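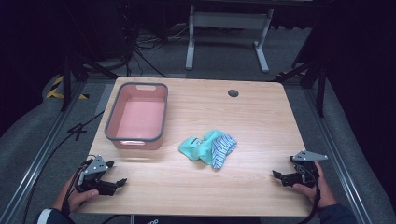 I said in January that I would write up the folding project once it folded something. It's now a good deal later than January and I'm writing it up anyway, partly because people in the shared workshop keep asking and partly because I'd like my own doubts on record before somebody else's cheerful version goes up.

Quick recap for anyone who missed the earlier post. A few of us at the workshop in Dumbridge decided to build a pair of arms that could take laundry out of a basket, fold it and put it back. I voted against. I wanted to fix the bandsaw. I lost that vote, and since I'm the one who can crimp a connector without swearing, I ended up on the build.

The arms themselves are still mostly parts in a crate. What we have working is the other half, the pair of handheld grippers. You hold one in each hand and do the chore yourself, with a camera up on your head, and all of it gets recorded. Later the recordings are supposed to teach the arms what to do. We named the left one Stoko and the right one Tveit, for reasons that made sense late at night, and the software that swallows the recordings is called Jistberg. If that sounds like a furniture catalog, you are the fifteenth person to say so.

Here is my first complaint. Folding a towel with your hands is easy. Folding a towel with two pairs of black plastic-feeling jaws that open and close on a line is like eating soup with pliers. You lose every trick your fingers know. You can't smooth a crease with the side of your hand, you can't feel whether you've picked up one layer or two, and you spend a lot of time chasing a corner across the table. The jaws slide on the tabletop and close on nothing. Then they close on both cloths at once and the whole pile comes up like a wet cat.

I was told this was the point. If I can do the job with only what the arms will have, then the arms can do it too. Fine. I accept the logic. I would only say that I have been alive a long time and have a working brain behind the jaws, and I still can't get a striped dishcloth square on the first try.

Second complaint, cables. Each gripper has its own, and they run back along your forearms and down, and every one of them wants to be in the basket. I have tied them, sleeved them, and clipped them to my cuff. Clipping to the cuff was a mistake. I reached for the far end of the table and pulled a plug out, and we lost the session. The current arrangement is that they just hang, with enough slack that you can reach anything on the table, and you learn to keep your elbows out. It's ugly and it works better than anything I designed.

The plates on top of the grippers are on their third version. The first were printed and they flexed, so the position readings wandered whenever you squeezed hard. The second were metal but rectangular, and the corners met in the middle every time you brought your hands together, which is most of what folding is. The triangular ones clear each other if you keep your wrists slightly turned. I cut those, and I'm happy with them, and that is the last time I'll use the word happy in this post.

Now the numbers. We have 1,407 recorded attempts in Jistberg. I went through a batch of 50 myself one evening, with a pad and a pot of coffee, and marked each one as usable or not by my own standard, which is that the cloth ended up folded and in the basket and the person didn't stop to scratch. I passed 27 of them. The rest had dropped cloths, tangled cables, a missing stretch of data, or a fold that I would have been sent back to redo as a child. When I raised this, I was told that the messy ones are useful too, because the arms need to see recoveries. Maybe they do. I notice that this argument arrived only after I had counted.

I also don't love how tidy our setup is getting. Same table, same basket, same few cloths, the rails squared up around it, curtain behind. My kitchen doesn't look like that. My laundry arrives in a heap with a sock inside a pillowcase. I asked what happens when the table is a different color or the basket is on the other side, and the answer was that we'd record more. That answer seems to cover everything. I have started using it at home.

There are things I'll give the project. The grippers are solid now. I dropped Tveit on the workbench from shoulder height and it came up reading the same as before. The recording starts when you tell it to, which was not true a while back. And I have gotten better at the folding, enough that I caught myself doing a bath towel in 4 moves with the jaws and feeling pleased about it.

Whether any of that ends up in the arms, I don't know. My bet, which is written on the whiteboard next to the compressor, is that the first successful fold will be of a washcloth, flat, already on the table, and that we'll hear a great deal about it.

Next job is mounting the left arm, once the replacement bracket shows up. The one they sent has the holes on the wrong side. The bandsaw is still broken.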